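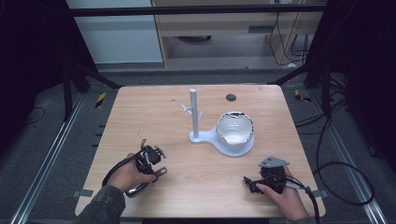 How Broken Bones Heal
A guide for young patients and their families
Satamville Children's Health Library

Your body has more than 200 bones. They hold you up, protect soft parts such as your brain and heart, and work with your muscles so that you can run, jump, and write your name. Bones are strong, but a hard fall or a bad twist can break them. A broken bone is also called a fracture. The two words mean the same thing.

This guide explains what happens inside a bone after it breaks, what the people at the hospital or clinic will do, and how you can help your bone while it heals. Words in the list at the end may be new to you. Ask an adult to read them with you.

Bones Are Alive

The bones you see in a museum are dry and hard. The bones inside you are different. They contain blood vessels, nerves, and very small living parts called cells. Some of these cells build new bone. Others clear away old bone. They do this work every day, even when you are asleep.

The outside of a bone is hard and thick. Inside many bones there is a lighter part with small spaces in it, something like a sponge. A thin skin covers most of the outside of the bone. This skin is called the periosteum (say "pair-ee-OSS-tee-um"). In children it is thick and strong, and it helps a broken bone to heal.

Kinds of Breaks

Doctors use different names for different breaks.

A buckle fracture happens when one side of the bone is squeezed and bulges out a little. It is common in the wrists of children who fall on their hands.

A greenstick fracture is a bone that bends and cracks on one side only. It gets its name from a young, green twig, which bends and splits when you try to snap it.

A complete fracture goes all the way through the bone.

An open fracture is a break with a cut or wound in the skin over it. It needs hospital care right away, and doctors will clean it carefully to keep out germs.

What Happens at the Hospital

A doctor or nurse will ask how you were hurt and where it is sore. You may be given medicine for the pain. Then you will probably have an X-ray, a picture that shows the bones under your skin. Having an X-ray does not hurt, but you may need to hold your arm or leg in a certain position for a short time, and that can be uncomfortable. Tell the person taking the X-ray if it is.

Sometimes the ends of the bone have moved apart. The doctor may need to put them back in line. This is called setting the bone. You will be given medicine so that you feel sleepy or so that the area is numb. A few breaks need small metal pins, plates, or rods to hold the pieces still.

Most children then wear a splint or a cast. A splint supports one or two sides and can be loosened if the area swells. A cast goes all the way around. Neither one heals the bone. They keep it still while your body does the healing.

The Stages of Healing

Stage one: the clot. When a bone breaks, small blood vessels break too. Blood collects around the break and thickens into a clot. The area becomes swollen and sore. Special cells arrive to clean up tiny damaged pieces. This stage starts within hours.

Stage two: the soft callus. Over the next few days and weeks, your body fills the gap with a rubbery material. It joins the two ends, but it is not yet strong enough for play. The firm, bendy part of your ear is made of a similar material, called cartilage.

Stage three: the hard callus. Bone-building cells turn the soft callus into new bone. They use minerals, especially calcium. On an X-ray, the doctor may see a cloudy lump around the break. The lump is a good sign.

Stage four: reshaping. The new bone is often thicker than it needs to be. Over many months, cells trim it and make it smoother. In children, the bone may look almost the same as it did before.

How Long Does It Take?

It depends on your age, which bone is broken, and how it broke. A small break in a young child's wrist may need only 3 weeks in a splint or cast. A broken leg bone usually takes longer. Your doctor will decide when the bone is strong enough, and may take another X-ray first.

Caring for Your Cast

Keep the cast dry unless your doctor has said that it may get wet.

Rest your arm or leg on a pillow, higher than your heart, during the first few days.

Wiggle your fingers or toes often.

Do not push pencils, rulers, or anything else inside the cast, even if your skin itches. You could scratch the skin and let germs in.

Do not cut or pull at the padding.

When to Tell an Adult

Tell an adult at once if your fingers or toes turn blue, white, or very cold, if they feel numb or tingly, or if you cannot move them. Also tell an adult if the pain is getting worse, if the cast feels too tight, if it cracks or becomes soft, if there is a bad smell, or if you have a fever. The adult should call your doctor or the hospital right away.

After the Cast Comes Off

The cast is removed with a special saw. It is loud, and it may feel warm or ticklish. The blade shakes quickly from side to side and is made to cut the hard cast. Hold still and listen to the person using it.

Your skin may be dry and flaky, and your muscles may look smaller. Your joints may be stiff as well. Gentle movement will help. Ask your doctor when you may go back to sports, climbing, and rough games.

Words to Know

Callus: new material that joins the ends of a broken bone.
Calcium: a mineral that makes bones hard. Milk, yogurt, and some green vegetables contain it.
Cell: a tiny living part of the body.
Fracture: a broken bone.
Periosteum: the thin skin on the outside of a bone.

Text by Amparo Herrero. Reviewed by Declan Oakley.
Last reviewed January 19, 2023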